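Print this page | E-mail this article

4. Surfaces, grids and the patience of the layout stage

It may seem a little old-fashioned, in a paper on hand-made quilts, to spend a whole section on what happens before any fabric is cut. Yet the makers we visited at the Gresside workshops came back to this stage again and again, usually with a cup of tea in hand, and we would be poor guests if we hurried past it. Most of them felt that a quilt is half decided by the time the first block is laid down, and several were quite fierce on the point.

The common method at Gresside is to plan on a squared ground. A maker chooses the size of her square - 8 inches is the favourite, though smaller ones turn up in the baby quilts - and then works out how the blocks will meet at their corners. Seams that miss each other by even a little will show across a bed, and the eye goes straight to them. Of the 90 quilts we looked at, 38 had been planned on a full-size grid, and the rest from a small drawing on squared paper or simply from memory. The makers who worked from memory were, we must say, every bit as proud of their corners as the others.

We had expected the full-size grid to be the slower way of working, and so it was at the start. The time came back later on, during the piecing, when there was far less unpicking to be done. A large bed quilt in the Lenent pattern can hold nearly 1000 separate pieces, and a mistake in the second row has a way of travelling all the way down to the hem. One maker told us she would happily give up a whole Monday to her lines if it saved her a week of evenings with the seam ripper.

There is also the matter of light. Fine lines are easily lost on a pale ground, and the makers differ in how firmly they like them marked. Some prefer a line they can barely see, so that the colours of the cloth can be judged fairly against it. Others want something bolder and will put up with the distraction.

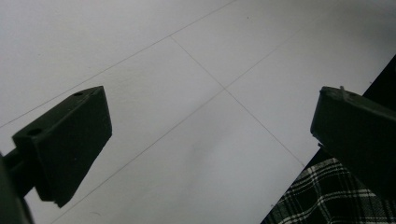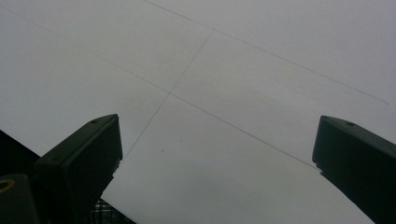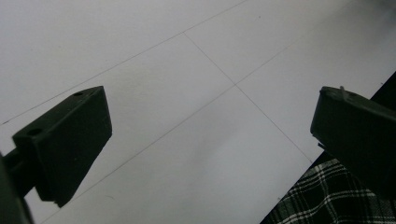
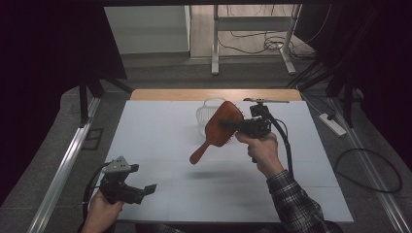 Figure 3. Pale surfaces divided by faint straight lines.

4.1 Choosing the size of the square

Once the ground is settled, the size of the square follows from the bed, the cloth to hand and, very often, the maker's own eyesight. We asked each maker to talk us through her last three quilts, and the answers were so full and so generous that we have kept them for the tables in the next section.

Contact the Litico Textile Papers office | Copyright Litico | Back to top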